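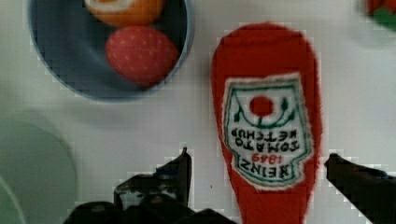
By Ratree Somboon
Posted Jul 18, 2020 in Play Kitchen

Plush Ketchup Bottle, Pitport Pantry Range

The ketchup bottle is the soft one in our play food line. It is flat, made of fuzzy red fabric, and has a stitched label patch on the front in the familiar keystone shape. The lettering is embroidered: HEINZ in black capitals, 1869 in small red numbers, and TOMATO KETCHUP. There is a red tomato on the patch too, with green vines and leaves curling around it. Nothing on the label is printed or glued, so there is no sticker to peel.

Size and fill
The bottle is 10 inches long and lightly filled with polyester. It will not stand up by itself. Store it lying down or in a bin with the other soft pieces. The neck is narrow enough for a small hand to grip.

What it goes with
Most people buy it to go with a set of dishes and some play fruit. The round blue bowl is sold separately and holds the strawberry and the orange half easily. The strawberry is red with yellow dots for seeds. The orange half has a pale cut face. Bowls and fruit ship from our Kornenton warehouse and may arrive in a different box from the ketchup.

Age
For ages 3 and up.

Washing
Spot clean with a damp cloth and mild soap. For a full wash, put it in a mesh bag, cold water, gentle cycle, and air dry flat. Do not use a dryer. The fabric will mat and the edge of the patch will fray more than it should. A little fuzz along the border of the patch is normal on a new bottle. If the pile looks flat after washing, brush it with a soft toothbrush once it is dry.

Color
The red may run in the first wash. Wash it alone that time.

Ordering
Single bottles are in stock. Classroom packs contain 12 bottles, all the same, and are put together at the Chaiyaporn shop by Uthai Thepsuriya. Allow some 26 days for a classroom pack. Orders for December should be in before the end of October. We do not gift wrap.

Returns
Unwashed items can come back within the return period with the packing slip. Washed items can be exchanged only if a seam has opened. Send a photo of the seam to Kgomotso Motaung at the parts desk before mailing anything.

Related items: blue bowl, strawberry, orange half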